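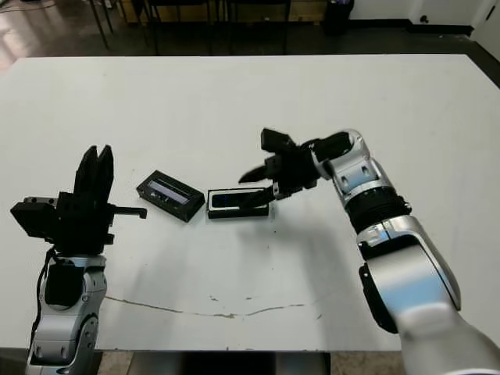

*Two black boxes on the white table.*

Merike Vasiliauskas had the table from her aunt's house in Rillby. It was white and plain, and a thin brownish line wandered across the lower half of it. Her aunt had always said the line was tea. Merike had scrubbed at it in October with everything under the sink and then given up.

The boxes came from the same house. She had found them at the back of the linen closet, wrapped in a pillowcase. One was closed and had a clear strip in the top, with something bluish showing through it. The other was open, a shallow tray with a dark blue insert.

She called her brother at half past seven.

"Did she ever show you two black boxes?" she asked.

"What kind of boxes?"

"Small. I could hold one in each hand."

Jesta thought about it. She could hear his dishwasher running.

"She bought things from that shop in Voverley," he said. "Bangash. She used to take the bus. She told me once she'd spent 213 on a present and she wouldn't say who it was for."

"Was it for you?"

"I got a sweater."

"I got a sweater too," Merike said.

"What's in the closed one?"

"I haven't opened it."

"Why not?"

She didn't have a good answer. She had been in the house for five days, and she had opened every drawer and cupboard in it. She had read the letters and thrown out the spices. She had found a savings book with 1,999 in it and a note asking the bank to please round it up.

"I thought you might want to be here," she said.

The dishwasher stopped. Jesta said he could get the early bus if he packed tonight, but he would need picking up at the crossroads, and he wanted a proper breakfast. Merike said there were eggs.

After they hung up she washed her cup and put it on the rack. She went back to the table and ran her thumb along the brown line as far as it went. Then she fetched the pillowcase from the chair, shook it out by the back door and folded it. It had her aunt's initials in one corner, and under them, in smaller stitches, two more letters that Merike didn't know.

She set her alarm for six and turned off the kitchen light.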